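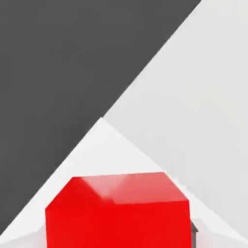 December, notebook, bench 2

Equipment plan for next year. Writing this down while the numbers are fresh, because the last time we bought hardware the reasoning lived in three email threads and none of us could find it afterward.

Where things stand. We have been working only in simulation on the block pick task since the summer. The red cube scene is the one everything gets checked against: one cube, plain surfaces, wrist view, two-finger gripper. Training runs are stable enough now that the question of a real arm has come up again, and the Erkville site wants our request before they close their own plan. So this entry is the draft of the request, plus the things I would like argued with before it goes out.

What the simulator tells us about what to buy

Less than I had hoped. Reach is the most useful part. Going through the logged joint positions, the arm spends nearly all its time in a fairly small volume in front of the base, and the long-reach model on the Plarkitholm quote would be wasted on this task. The short-reach model covers every pose we logged except a handful at the far corners of the table, and those come from a start-position range that I set too wide in the first place.

Payload is easy. The cube weighs whatever we tell it to weigh. Nothing we plan to pick up next year comes close to the limit of even the smallest arm on the list, even with a camera and its bracket hanging off the wrist.

Gripper opening is less easy. The simulated fingers open as wide as the model file allows, and I never compared that file with any gripper a person can order. I did it this morning. The Loreo two-finger unit opens a bit less than our model does. It still clears the cube, but with a smaller margin on each side, and I expect the success rate to drop once the model is corrected. I would like to rerun the evaluation with the corrected opening before we put the gripper on the order. It costs us a night of compute.

Grip force, finger wear, cable drag: no information. The simulator has friction values that I picked and then left alone.

Camera

This is the line I am least sure of. The wrist view in simulation has flat surfaces, one saturated object, slightly soft edges and a bright, washed-out highlight on the shiny red. A real wrist camera under the lights in our room will have noise, motion blur and an exposure that wanders every time the arm moves over something bright. White tabletop is a poor choice for that last one. The cheap camera on the list has auto exposure that can't be locked from software, according to its manual. I have ruled it out for that alone.

The Wan camera can be locked and has a global shutter. It costs more, and the lens is sold separately, which I missed on the first pass. At wrist distance the near part of the object runs out of the bottom of the view as the gripper comes down. We live with that in simulation, and the policy seems to cope, but a wider lens would keep more of the object in view for the last part of the approach. Wider also means more distortion and another calibration to keep up with. I have put the wider lens on the order as the second choice and left the standard one as the first, so that the real view starts out close to what the policy was trained on.

Question for whoever reads this: do we want a second, fixed camera at all? My feeling is no for the first half of the year. It doubles the cabling and the calibration work, and we have never trained with one. If we find that a person watching the runs needs an outside view, an old webcam on a clamp will do.

Spares and the small stuff

Last time the arm itself arrived on schedule and we then sat waiting on a mounting plate. I want the small parts on the same order this time, in writing:

Mounting plate for the table, drilled for the arm we choose and checked against the drawing before it is cut
Wrist bracket for the camera, plus one spare
Spare finger pads, enough to change them without thinking about it
Emergency stop on its own cable, long enough to reach the operator's chair
Power strip with a real switch
Cable sleeve, strain relief, hook-and-loop ties
Feeler gauge and a decent square for setting up the table
Foam blocks for the first week of runs

Blocks. We will need physical cubes. The shop can mill them or we can print them. Printed ones are quicker, but the layer lines change the friction on the faces and the finish is dull, where the simulated one is glossy. Milled and painted would be nearer the model. The model cube also has its corners taken off, and I would keep that on the real ones. Sharp corners chew up finger pads, and we'd have to redraw the model to match.

I would order blocks in red only to begin with. Other colors can wait until we have trained on other colors.

Budget

The request form wants three headings. I have filled it in as follows and kept the quotes in the folder on the shared drive.

Capital: the arm with its controller, the gripper, the camera. The short-reach arm, not the long one. I asked Plarkitholm whether the controller can be bought separately later if ours fails, and the answer was yes, but with a lead time they would not put in writing. I have not asked for a spare controller. If it breaks we go back to simulation for a while, and we have plenty to do there.

Consumables: pads, ties, sleeve, tape, blocks, foam. I put this at 907 for the year. It looks like a strange figure on the form because it is the sum of the actual lines, and I decided against rounding it up. If someone asks, the sheet behind it is in the same folder.

Services: delivery, the plate from the machine shop, and the safety review. The safety review is the one that got forgotten last time and had to be taken out of consumables. It has its own line now. I have also put 135 against shipping for returns. We sent back two things last year and paid for both out of the wrong heading.

No training line. The vendor course covers their teach pendant, and we won't be using it beyond the first day. Happy to be talked out of this if anyone wants to go.

Compute is on the other form. I have noted there that moving to a real arm does not reduce our compute use. We will want more of it, since the randomized scenes take longer to render than the plain ones.

Space

The bench by the window is out. Sunlight crosses it in the afternoon and I don't want to spend the spring fighting that with curtains. The inner wall is better: even light, two outlets, solid floor. The shelf above it has to come down. The arm at full height would hit it, even the short-reach one.

Table. We have been treating the table as a given, but the simulated one never moves. The bench on the inner wall does, if you lean on it. Either we bolt it down or we buy a heavier one. I priced both. Bolting is cheap but needs a permit from the building, and the building takes its time. I have put the heavier table in the plan and will withdraw it if the permit turns up first.

Surface finish on the table: matte, and light gray would suit me better than white. The simulated cube sits on white, so the sim background should change to match once we pick the material. Small job, but it needs doing before we retrain and not after.

Timing

The order of work, as I see it:

Correct the gripper opening in the model and rerun the evaluation, 100 episodes with the same start positions as the last set
Decide on the gripper from that
Send the request to Erkville with the camera and arm as written
While we wait, randomize light, surface color and camera pose in the simulator
Get the safety review booked before delivery
Plate, table and shelf done before the crate arrives

The arm's lead time is the longest item, so I would like it ordered even if the gripper is still undecided. The flange is a standard pattern and both grippers we looked at fit it. I checked the drawings for this and did not rely on the sales sheet.

What I would cut first

If the request comes back trimmed, the heavier table goes first and we push on the permit. Then the wider lens. After that I would rather wait half a year than buy the cheap camera, because we would end up training around its exposure and then doing it all over again with a better one. The stop and the safety review stay in whatever happens.

Leasing. Someone is going to ask, so: I did ask for a lease price on the arm. Over a year it comes out lower than buying, over two years it's higher, and we can't drill or modify anything on it. Our bracket needs no drilling on the arm side, so that would be fine. I still lean toward buying. If Erkville prefers the lease, I can live with it.

Open items

Gripper opening in the model file, mine, tonight
Ask the shop what paint holds up on milled blocks
Measure the shelf and the real clearance above the bench, tape measure this time
Does the Wan camera driver run on the machine we have, or does it want a newer kernel – if it does, that's another afternoon and maybe another line on the form
Confirm the cable on the stop comes in the longer length

16:40, evaluation queued with the corrected opening. Will paste the results under this entry when it finishes.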